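Folding day at Prastlow

I popped along to the Prastlow open day in February, mostly for the free coffee, and ended up staying 3 hours! The theme this year was robots that help with the laundry, and Lautaro Bravo from Whitlock was there to show how you teach one to fold. You hold a gripper in your own hand, fold the clothes yourself, and all of that gets recorded for the robot to learn from later.

I was lucky enough to get a go (after a long queue of children, all much better at it than me). Trousers are harder than you'd think, especially the soft stretchy sort with a gathered waist.
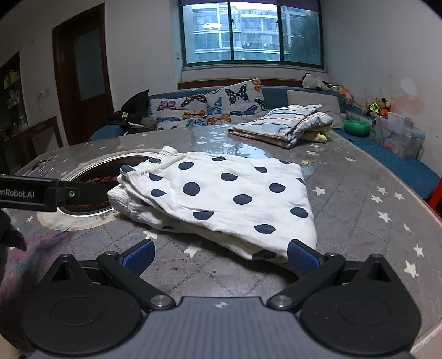 Lautaro told us they want 3000 folds by the summer, and so far they have 200, so there's plenty of pressing and tucking still to come. My own three attempts probably won't help much. The trigger is a bit stiff and I kept picking up the tablecloth as well.

The organisers reckon 300 of us came through the door, up on last year. Next stop is Skoredstead, where they'll be doing towels – bring something from your own ironing pile if you like.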